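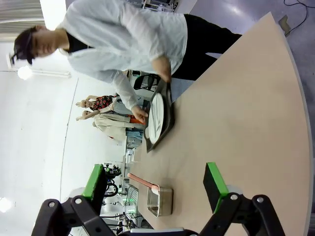
Could we please do the gripper pads before the wrist this time, asks Simon, and do we have to power the whole arm down just to swap a pad? Yes to the first one, and yes to the second as well, sorry! I know the restart is slow. Do it anyway.

Handout 4: Looking after the table cell
Durkatano workshop course, updated July 7, 2026

So, this week is all upkeep. You've had your fun with the arm teaching it to pick things up, and now you get to keep it in shape (I like this part more, but I'm odd that way). Our cell is a simple one: a table, an arm with a two-finger gripper, and whatever the task needs set out on top.

Start with the pads. Park the arm, cut the power, and wait for the light on the wrist to go out before your hands go anywhere near the fingers. Wipe both pads with a barely damp cloth, then press each one with your thumbnail. If the dent stays, swap the pad. We log a swap at 400 hours even if it looks fine, and the log sheet is in the Arnia folder, second tab. Please write the hours in the hours column and not in the margin!

Next come the pivot bolts on the finger linkages. Snug, then stop. Last June we had 2 of them so tight that the fingers stuttered on every close, and I spent a whole afternoon blaming the software.

Now the layout, which trips up more groups than the bolts do. Put the tray down first, square to the table, then the plate, then the cutlery. The metal container goes down last.
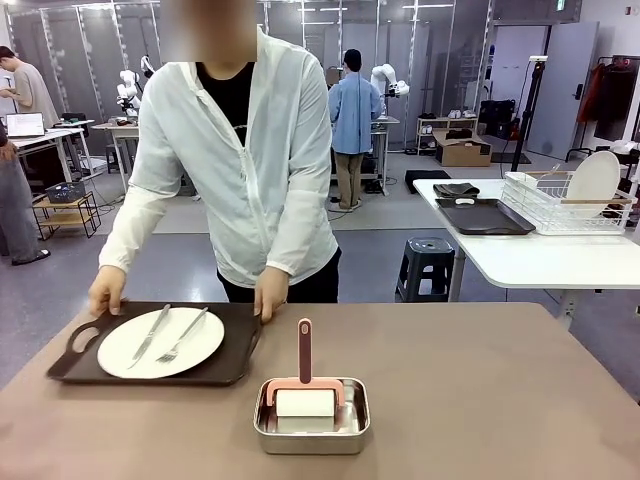 Fig. 2. Tray, plate and cutlery on one side, lint roller standing in its container on the other.

Leave clear table next to the container. The arm needs somewhere to go when it backs off, and a crowded table makes for ugly paths.

Once the power is back on, home the arm and run the grip check at low speed. We use the lint roller because the handle is an awkward shape and the roll is easy to catch on things. Bring the gripper in over the handle, close, lift a little, hold. Keep one hand by the stop button the whole time.

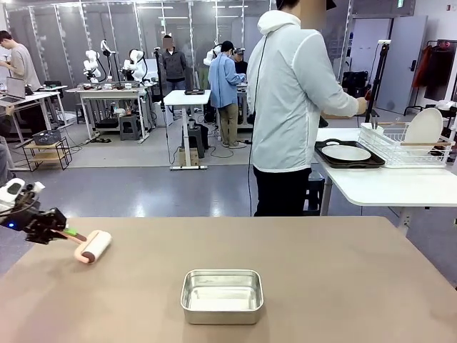 If the handle turns in the fingers during the hold, open up and go back to the pads before you touch the force setting. It should read 38 in the Oson panel, and if yours says something else, somebody in the last group changed it, so put it back and make a note. After that, run the check again from home, full sequence, no shortcuts (I do look at the logs).

For next time: bring your filled-in log sheet and read the section on cable routing at the wrist.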